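Notebook entry, adhesive cure series
Saturday, 9:40 a.m.
Entered by Jae-in Ma. Reviewed by Ju-won Cheon.

Purpose of the session: to repeat the lap shear tests on the Salleser two-part epoxy at the revised mix ratio. The June batch gave uneven results, and the group agreed that no value from it would be reported until a second set had been pulled.

Specimens were abraded, wiped with solvent and bonded under the same clips used in the first set. Cure time was 109 minutes at bench temperature, followed by the standard oven hold. Specimen 4 slipped in its clip during the hold and was set aside. Its number will not be reused.

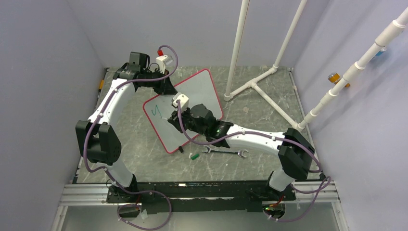

Peak loads for the first three specimens were 2138 N, 490 N and 2094 N. The middle value is out of line with the others. The failed faces of that specimen were bare metal on one side, which points to poor surface preparation on the second coupon. Geum-ok Kang examined the faces under the loupe and agrees. The value stays in the record but is flagged.

The load cell was checked against the reference weights before the first pull and again after the last. No drift was found. The crosshead speed was left as set by Min-kyu Byun.

The solvent bottle in use was opened before the June batch. It is to be replaced before any further bonding, and the new lot number is to be written on the specimen sheet.

To do: cut new coupons from sheet 347. Ask Yoon-hee Jin for the oven log. Repeat specimens 2 and 4 as 7 and 8.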